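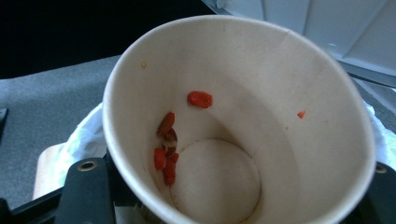 Lallico Trail and Desk Mix, 300 g bag

We started making this mix for ourselves, long before there was a shop, and it is still the one we reach for on a slow afternoon or halfway up a hill. It's a simple blend of dried fruit, seeds and nuts with no added sugar, no oil and none of those hard little banana chips (sorry, banana chip people!).

Gaetano Fabbri does the blending in our kitchen on Cifuentes Road, in small batches, and he is very particular about the almonds. They get a slow roast the day before and are left to cool overnight, so they keep their snap right down to the bottom of the bag – or at least as long as a bag lasts at your house.

What's in it: almonds, pumpkin seeds, goji berries, golden raisins, sunflower seeds, unsweetened coconut flakes. Contains tree nuts. Packed in a kitchen that also handles sesame and peanuts.

The bag closes with a press seal. Keep it somewhere cool and dry and try to finish it within 7 weeks of opening. If the berries feel a bit firm, stir a handful into warm oatmeal and give them a few minutes to soften up. Tiina Vuorinen, who runs our order desk, likes hers over plain yogurt with a spoonful of honey, and we've all more or less copied her by now.

Item no. 741. Also sold as a 2,000 g refill bag for offices and big families. The nut-free version is called Vutunen and has been back in stock since March.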